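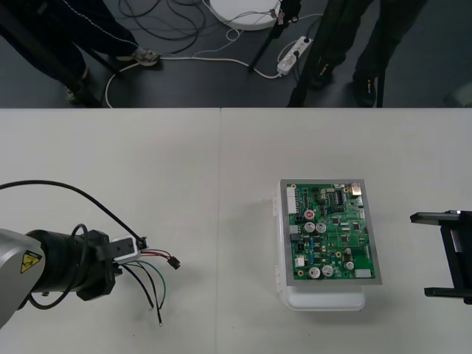 Item 2: board and mounting plate on the white enclosure box.

Controller Board Working Group, Orport site
Minutes of meeting, 04/05/2025

Present: Aisling Mac Giolla (chair), Orysia Hnatiuk (minutes), one representative each from Kettani and Darunel.
Apologies: purchasing.

1. Minutes of the previous meeting
Accepted with one correction. The part number for the replacement enclosure ends in 438. Orysia to amend the file copy.

2. Enclosure fit
The green board is to stay on its gray metal mount through assembly. Kettani asked if the mount could be left out of the Driltonel unit to save height. Aisling said no. The board flexes without it when a plug is pushed into the white multi-pin connector, and the older units had cracked joints at that edge.
The box drawing shows a wall thickness that does not match the parts received. Kettani will send a revised drawing. Boxes already in stock may be used for bench work only and are to be kept apart from the production lot.
The rounded edge of the box was discussed. Darunel would prefer a square edge for stacking. No change agreed. Stacking is to be done in trays.

3. Capacitors
The silver cylindrical capacitors are the tallest parts after the connectors. Lid clearance is 2 mm on the current drawing. Darunel considers this too tight if the supplier changes the can size again. Options are a deeper lid or a shorter part. Orysia to get prices for both. A decision is needed before the December build.

4. Wiring
Wires are reaching the bench in mixed lengths. Agreed:
Harnesses to be bagged singly, with the plug end up.
Red and black to be kept as a pair and tied at both ends.
Green to be cut 6 mm longer than the pair.
Any harness with a bent terminal goes back to Darunel and is not to be reworked on site.
The label position was left open. Kettani wants it near the plug; Aisling wants it mid-length so that it can be read after the lid is on.
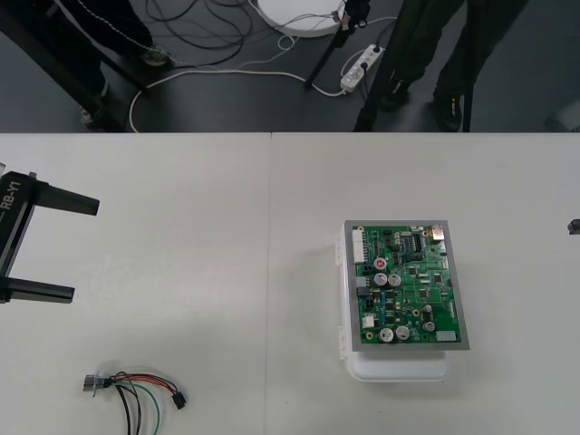 Item 4: wire harness at lower left; board on its enclosure at right of center.

5. Bench layout
Boxes go right of center on the white tables and harnesses to the left. Small parts are not to be set down on the seam between the two table panels. The tables are to be wiped before each lot and no paperwork left on them.

6. Work instruction
The present draft has 8 steps. Step 3 (seat board) and step 4 (check latches) are to be swapped, as the latches on the side of the box are hard to inspect with the board on top. Aisling to reissue the draft.

7. Other business
Kettani asked for two sample boxes to be returned. Agreed, once the clearance check is finished.

Actions
Orysia Hnatiuk: correct previous minutes; prices for lid and capacitor.
Aisling Mac Giolla: reissue work instruction.
Kettani: revised box drawing.
Darunel: harness bagging and cut lengths.

Next meeting to be set when the revised drawing is received.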